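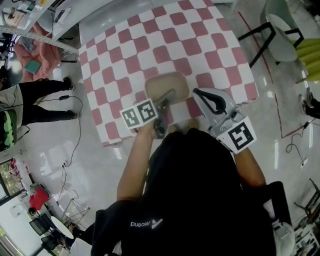
Seasonal Park Attendants, Gaete Lake Recreation Area

Posted Oct 3, 2019

The Gaete Lake Recreation Area is hiring seasonal attendants for the coming camping season. Work begins in March with trail clearing and campsite repairs, and most positions run through the end of summer. The park has 224 campsites in two campgrounds, a swimming beach, a boat launch and 16 miles of marked trail. On a busy summer weekend it gets about 1,000 visitors a day.

Duties

Attendants check campers in and out, collect day-use fees, clean restrooms and picnic shelters, empty trash cans and restock firewood. You will also answer questions about fishing rules, trail conditions and fire restrictions. Staff at the Zitach Campground rent out canoes and kayaks and inspect life jackets when they come back. Staff at the Brurier Campground open and close the boat launch gate, so early and late shifts are part of that job.
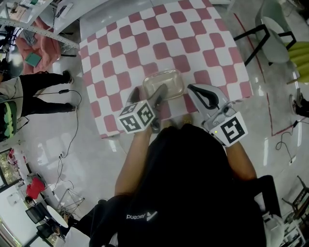 Shifts are eight hours, five days a week. Weekends and holidays are required from June on - please don't apply if you need most Saturdays off. Two days of paid training are held at the main office before the campgrounds open.

Requirements

Applicants must be at least 18, have a valid driver's license and be able to lift 50 pounds. You should be comfortable working outdoors in rain and heat. First aid and CPR cards are preferred but can be earned during training at no cost to you. Experience with small boats is helpful for the Zitach positions.

Pay and housing

Pay is hourly and depends on experience. Returning staff start one step higher. A limited number of trailer sites with water and electric hookups are available to employees for $249 a month. Pets are allowed at the trailer sites on a leash. There is no cell service at Brurier, but the office has a landline and Wi-Fi.

How to apply

Pick up an application at the Janberg visitor center or ask for one by mail. Return it with the names of two references and tell us which campground you prefer. Couples may apply together, but each person must fill out a separate form. Interviews are held in person or by phone. Positions stay open until filled.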